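Randia: Clothes on the Sofa
README for the living room folding set

What this is

Randia is a collection about one of the most ordinary jobs in any home: dealing with the clothes that end up on the sofa. Somebody drops them there, somebody else sits next to them for an evening, and sooner or later they get picked up, folded and taken away. We love this material! Cloth never lies the same way twice, and a sofa is a far more interesting surface than a table, with its rounded edges, its soft give and its woven fabric that holds on to whatever you put down.

This part covers the living room only. The bedroom and hallway parts have their own READMEs and their own garment lists, so please don't mix the labels.

The room

The sofa has grey seats and a mustard-yellow back, and it is a joy to work with because red sportswear stands out so clearly against it. The floor is a light wood-look laminate. A low TV stand in light grey, with mint-green drawer fronts, stands against the wall. We label the stand as "storage, low" and leave whatever is in its open cubby unlabelled, as none of it is part of the task.

The clothes

Most of the set is sportswear. Ilham Sumampouw chose it over shirts and towels, and it was a great choice: you get lettering, stripes, linings and bright plain areas all on one small piece of cloth, and each of those helps you work out which way up the thing is. Printed lettering is the best clue of the lot. If you can read BULLS 23, even upside down, you know which way that side of the garment is turned before you've touched a hem.
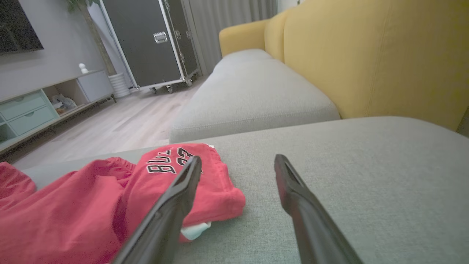 How a garment is labelled

Each garment gets one state from this list. Choose the state you see, and don't guess at what comes next.

Spread: lying loosely open, with wrinkles allowed.
Bunched: gathered up, with no clear outline.
Part folded: at least one deliberate-looking fold, but the outline is uneven.
Folded: a tidy shape with the edges tucked in.

Bunched and part folded are easily confused, and we've had some lively afternoons over them. The rule we settled on is to look for one straight fold line. If you can trace it with a finger on the screen, call it part folded. If you can't, call it bunched and move on.

Where two pieces of the same colour are close together, give each its own outline, even if one runs out of view. Version 2 merged them, and it was a mess to untangle.

Trim and stripes

Stripes deserve a section of their own. A band of trim tells you where an edge is, but it can also fool you, as a white strip in the middle of a red area may be a side panel, a folded-over hem or a bit of another garment altogether. Follow the stripe along until it turns or disappears under the cloth, then decide. Afiq Sembiring drew up the trim guide, kept in the folder called Bromora, and it's well worth ten minutes before you start.

If you can't tell shorts from a shirt, use "sportswear, other". It's a perfectly good label! Plenty of pieces give you a lot of colour and trim and very little shape.

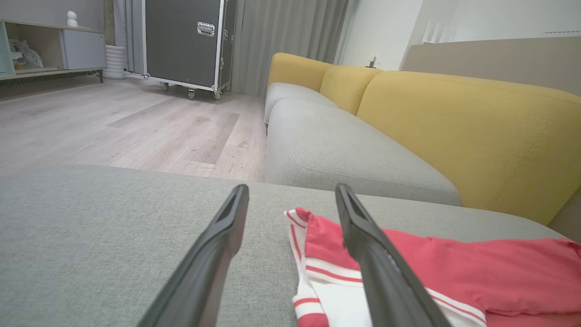
Nuala Flanagan wrote in to ask whether "sportswear, other" could be split into tops and bottoms, as she sorts her washing that way and found the single label too broad to be useful. Her suggestion was to add a second field for a best guess and let people leave it blank. Retno Govindasamy has added that field for version 3, under the name likely_type.

Files

garments.csv: one row per garment, with state, colour and likely_type.
outlines: one file per picture.
Bromora: the trim guide and the fold line examples.
notes.txt: disagreements over labels, kept in full.

Known gaps

Very little dark clothing so far. No bedding. Socks are missing from this part altogether, which we'd love to put right.

Corrections are very welcome. Send them to Hefin Meredith with the row number and the label you'd prefer, and they'll go into the next update in January.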